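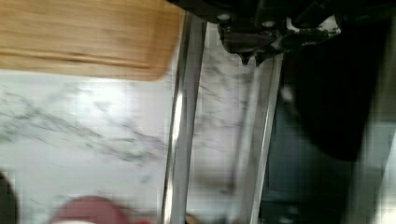

Routine care of the arm in the Gimstead kitchen was transferred to our section in October, and I have been asked by several colleagues to set out how it is now carried out. The cell had previously been serviced only when a fault was reported. Under the present arrangement it is inspected every 26 operating hours, and the inspection begins at the fingers. Long metal fingers of this pattern show their condition readily, and the cloudy, smudged look of the inner faces is the first matter to be dealt with. Each finger is wiped from the clamp block towards the tip with a lint-free cloth and a mild cleaning fluid. The same cloth is not used for both fingers. Abrasive pads are not permitted, as the previous pair was scratched by one and had to be withdrawn.

Once the fingers are clean, the screws on the housing are checked with the torque driver kept in the Sison cabinet. A marked screw which has moved from its line is taken out, cleaned and refitted with fresh thread-locking compound. It is not simply tightened. We adopted this rule on the advice of Tibor Szalai, whose section had found that a screw nipped up in haste would generally be loose again by the following inspection. The clamp block is then tried by hand for play. Any movement that can be felt is entered in the book, however slight, and the finger is removed and reseated.

Finger alignment follows. The jaws are brought together slowly on a paper strip, first at the tips and then halfway along, and the strip should be held with equal firmness in both positions. Should it slide free at the tips, the shim behind the finger mounting is changed. Shims are supplied by Falimmont in packets of 7, and the used ones should be returned to the packet with the date written on the back of the card.
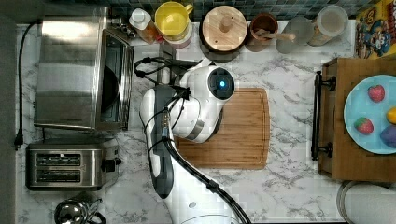
Selamawit Seyoum

The second part of the inspection concerns the arm as a whole and is done with the kitchen laid out as it is for ordinary work. It had been our habit to clear the worktop completely beforehand. Yao-tsung Fung pointed out, quite correctly, that a clear worktop conceals precisely those faults we wish to find. The toaster oven, the tray of fruit and the jars along the tiles therefore stay in their places, and the arm is moved at reduced speed to a position over the chopping board. The board provides a convenient reference: it is flat, its groove can be followed by eye, and it can be put back against the same two pencil marks after washing.

With the head held over the board, the person on duty attends to the cables. They run on the outside of the arm and loop near the upper joints, and the loops are where wear must be looked for. A loop that is too short pulls at the connector when the wrist turns; one that is too long may catch on a jug or a spoon handle. Each tie is checked for tightness, and the sleeve is felt along its length for flattened places. Attila Dudás replaced one length of sleeve during our first month, the original having hardened at the bend. The replacement has given no trouble.

The position check is then run. The arm returns to the reference point from 4 directions, and the difference is read from the dial gauge. A reading beyond the limit in the Badine manual requires the base fixings to be examined before any attempt is made to recalibrate. I would draw particular attention to this order of work. On one occasion we recalibrated first, obtained an excellent result, and lost it again before lunch, the fault having been a base fixing all along. That afternoon is recorded in the book under my own initials.

The joint grease is not touched at the ordinary inspection. It is due at around 1000 hours and will be carried out with the supplier's engineer present.

Two matters remain open. The book does not yet have a column for the shim fitted, and Barnabás Pintér has agreed to redraw the page accordingly. The cleaning fluid is also running low, and a fresh order has been placed. Until it arrives, colleagues are asked to use the smaller bottle in the Sison cabinet and to replace its cap.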